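## Play kitchen set – common questions

**Who can borrow it?**
Anyone with a Stukow toy library card. A loan lasts 13 days. Ask Asmaa Amrani at the desk for set 3,089.

**Is the rice cooker real?**
No, it's a toy. The lid opens, but don't put real rice or water in it.

**Can the plates go in the microwave?**
No. Wash them by hand in lukewarm water and dry them before packing.

**Something is missing. What now?**
Write to Matvii Symonenko before you return the set. Small pieces often turn up later – check under the couch first.

**What does the set look like?**
Rice cooker, pale green plates and yellow play food, on a taped table:

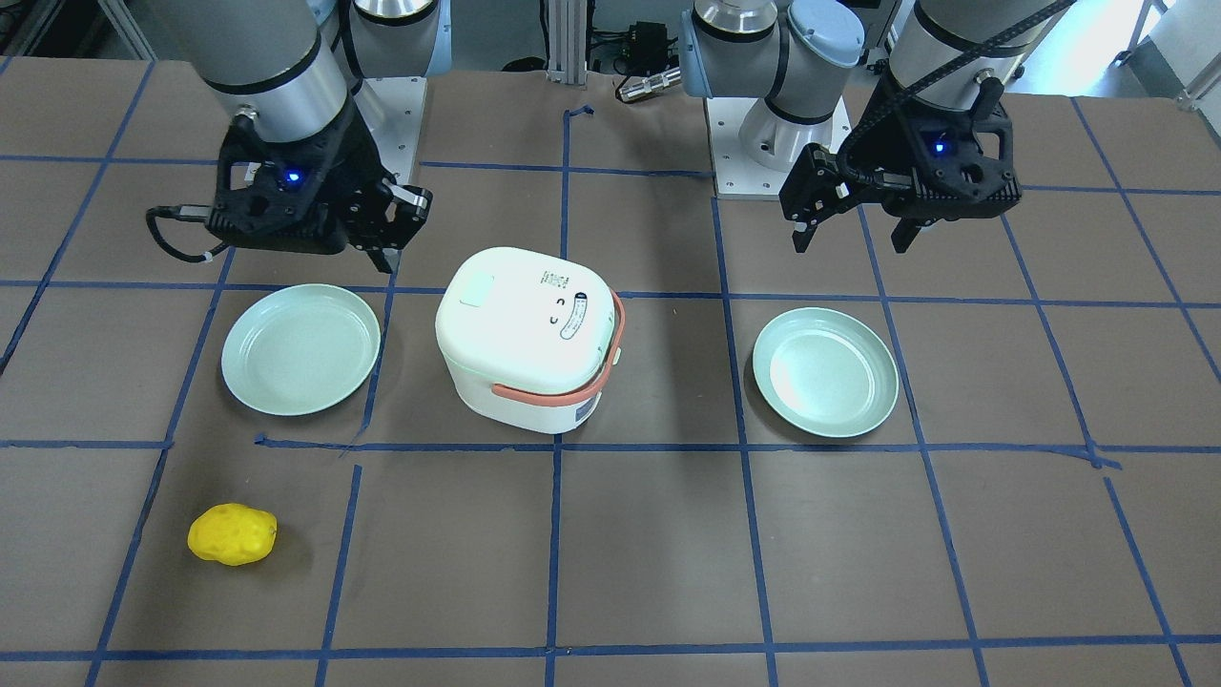
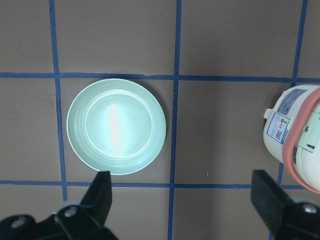
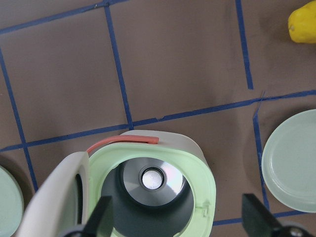
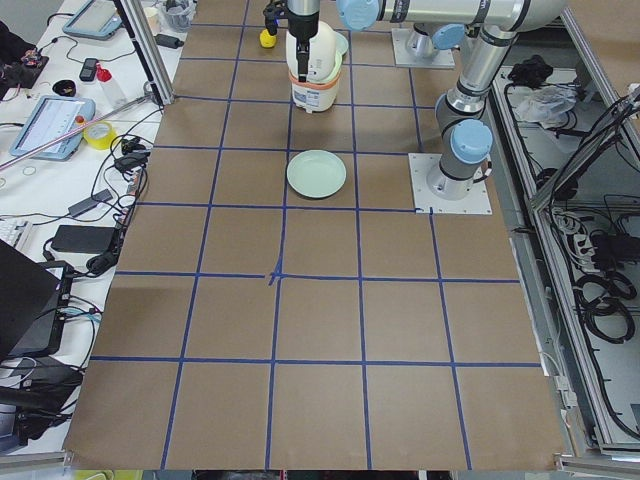

**Can I return it in Baltville?**
Yes, during desk hours. Please close the lid and put the plates at the bottom of the bag.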